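We use cookies to remember your preferences and to count visits. By continuing to browse you accept this. Accept | Manage settings

How to get the cables off the table and into a tub

Every shared worktable grows a cable. Leave it over a long weekend and it will have company. At Rekcombe we had a drawer for this, and the drawer did what drawers do, so last February Chidubem Lawal took it out and we switched to one plastic tub that sits on the table where people can see it and feel bad.

The method takes a few minutes a day. You need a tub, some hook-and-loop ties, a roll of masking tape and a marker.

Pick a tub with a wide mouth and no lid. A lid is a shelf, and by Thanksgiving there will be a mug on it. Ours is yellow, which shows up well against pale wood and makes it hard to claim you couldn't find it. Put it toward the back of the table on one side, within reach but clear of your elbows.

Now collect the strays. Pull each cable out gently from the plug end. If it's snagged on something, go find out what, before you find out by ear.

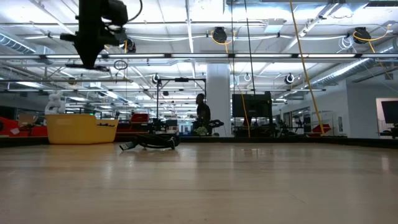
Do I have to learn the over-under coil everybody goes on about?

For short cables you can skip it. A plain loop the size of a saucer is fine for anything you could hold at arm's length without it touching the floor. Learn over-under for the long ones, where a plain coil puts a twist in every turn and the whole thing springs open like a snake in a can.

To coil, hold one end in your palm and lay the loops in with the other hand, letting the cable choose its own size within reason. Don't wind it around your elbow. I know your uncle did. Stop with a hand's width left over and put the tie around the loops, snug enough to hold and loose enough to slide a finger under. Tuck the connector inside the coil so it doesn't catch on its neighbors.

Fold a flag of masking tape around one end and write what the cable is for. "Misc" is not what it's for. Neither is "good one," which we found on a Turunen charging lead that didn't charge anything.

Then it goes in the tub. Lay coils flat, heavy ones first.

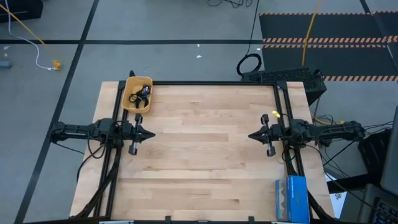

Photo: Yolanda Yazzie / Rekcombe

Wood tops deserve a word. Black cable jackets can leave gray scuffs on light maple when they get dragged, so lift them. For marks already there, wipe with a damp cloth and a drop of dish soap, going with the grain, then dry it right away. If that fails, try a white eraser. Yolanda once went straight to 80-grit paper and we now keep a plant on that spot at the old bench.

Boxes are the other thing that migrates. If one is standing on the table, decide what it's doing there. Packaging you're keeping for a return gets a date on the bottom and goes on a shelf.

Empty the tub once a month. Anything without a tape flag gets a week on the windowsill to be claimed, and after that it goes to electronics recycling. Expect someone to come looking for theirs the following morning. Chidubem keeps a spare Hundham adapter in his coat for these occasions and charges a doughnut for it.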